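Asunto: Re: [traductores-es] Tarifa mínima y encargos pequeños
De: Sabina Pathirana
Para: lista traductores-es

Hola a todos:

Contesto a Vilmos, que preguntaba por los encargos de pocas palabras. Perdón por el retraso, he estado con una entrega desde enero.

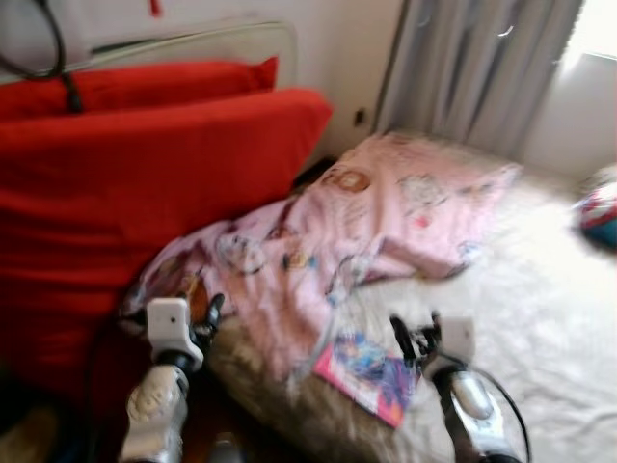
Yo cobro una tarifa mínima de 30 euros por cualquier trabajo que no llegue a 300 palabras. La puse hace 4 años y no la he tocado, aunque para los clientes nuevos voy a subirla a 35.

Vilmos Sipos escribió:

> Una agencia, Cirnidgate, me manda cada poco textos de tres o cuatro
> líneas: un botón, un aviso, el pie de una factura. Me los pagan por
> palabra y entre abrir el proyecto, leer las instrucciones y emitir la
> factura pierdo más de lo que gano. No quiero dejar al cliente, porque
> también me pasa manuales largos. ¿Alguien aplica un mínimo? ¿Y cómo
> lo planteasteis cuando ya llevabais tiempo trabajando sin él?

Lo planteé por correo, en dos párrafos. Avisé con un mes de antelación y puse la cifra sin justificarla demasiado. De mis clientes habituales solo protestó Titinov, y al final acordamos otra cosa: juntan los textos cortos y me los envían en un solo pedido a fin de mes. Para ellos es una factura y para mí también. Si Cirnidgate no tiene prisa con los avisos, yo empezaría por ahí.

Lo que no haría es aplicar el mínimo a las correcciones de un trabajo ya entregado. Si el cliente cambia dos frases del original a los pocos días, se las traduzco y las apunto en la factura siguiente por palabra. Pasada la primera revisión, sí cuenta como encargo nuevo - y eso conviene dejarlo escrito en el presupuesto.

Sobre la otra duda, la del programa de facturas: uso Prereo. Deja guardar el mínimo como concepto aparte, pero hay que añadirlo a mano en cada factura. No conozco la versión nueva.

Si te sirve, te paso por privado el texto del correo que mandé. Está en español y en inglés.

Un saludo,
Sabina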